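Notebook, folding cell
Trarkthorpe shared shop, December

Picked up at 10 in the morning where the last entry stopped. Controller came up clean on the second boot. The first one hung on the left wrist encoder again, same as last week. I reseated the connector and it cleared, but I don't trust it. If it hangs a third time the connector gets replaced and I stop poking at it.

Goal for the session: get the lengthwise fold on short-sleeved shirts to run from the Liltlow planner with no hand-entered waypoints. Towels already do this. Shirts don't, mainly because the planner takes the sleeve tips as corners and picks grasp points out there. Seon-mi Hwang rewrote the corner filter and it is on the branch called zendalness. Everything below uses that branch.

Setup notes:
Black cloth on the work table. The light blue tee segments well against it. The red and green ones also segment fine but the green one has a logo that confuses the edge pass, so it stays folded for now.
Shirt laid flat, hem to the left arm, collar to the right.
Gripper force limit at 9 N both sides. Was higher, and we were getting pinch marks.
Speed cap 400 mm/s in free space, a quarter of that within a hand's width of the cloth.
Head camera exposure locked. Auto exposure was hunting on the black. 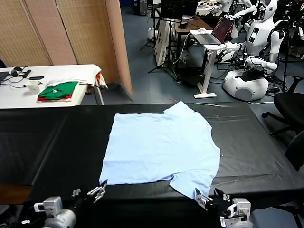 Grasp selection is now two-stage. Stage one finds the hem as the longest straight run on the contour and throws out anything attached to a sleeve. Stage two picks a point on the hem side and a matching point on the shoulder side, then checks that both are reachable without the elbows closing inside the keep-out. The check is cheap. I had it in the wrong order before (reach first, then contour) and it was rejecting good pairs on a stale pose.

The hem point is easy. The shoulder point is still the weak one. With the sleeve lying toward the front of the table, the contour has a concave spot at the underarm, and the filter sometimes snaps to that instead of the shoulder seam. Seon-mi's fix is to penalize concave points by local curvature. I set the weight to 0.6 by feel. Needs a proper sweep.

Ok-hee Kong asked why we don't fold the sleeves in first, the way a person would. Answer for the record: each sleeve fold is an extra regrasp, and regrasp is where we lose most of our runs. Lengthwise first, then tidy the sleeve as a flap. It looks worse. Revisit when regrasp is reliable.

Calibration: table plane refit before starting. Residual was fine on the left half and a bit high on the right, where the cloth has a sheen and the depth gets noisy. I masked the bright band and refit. Better. A matte cloth would fix this at the source - Yeon sells one by the yard, price to be checked.

Fingers must come down nearly flat to the table to get under a single layer. At a steep angle they pinch both layers or push the fabric ahead of them. Approach tilt changed in the config, old value commented out next to it. Please leave the old value there until the sweep is done. 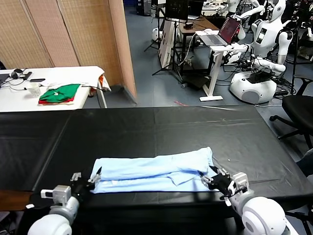

Both arms have to move as a coupled pair once the cloth is held. Independent trajectories drift apart by a few millimeters over the stroke, and that is enough to pull a corner out of the fingers. Coupling is done in the planner for now, with the left arm as leader. It belongs in the controller, but that means touching the real-time loop and I want a backup image first.

Release order matters too. Opening both grippers at once lets the top layer spring back. Opening the right one first with a short dwell, then the left, is what the script does at present. The dwell is a guess.

Log for the session is run 1124, saved to the shop drive with the config and the mask file. The joint log has a gap early on where I paused to refit the plane. Ignore it.

Open items:
- Curvature weight sweep, 0.3 to 0.9 (Seon-mi)
- Left wrist connector, order a spare regardless
- Move arm coupling into the controller, after backup
- Dwell on release: measure it, stop guessing
- Loose flap at the front edge after the fold. Either a smoothing pass or a second grasp. Ok-hee prefers smoothing, I have no opinion until regrasp numbers are in
- Try the same config on the red one

Left the force limits as above. Anyone changing them, write it here.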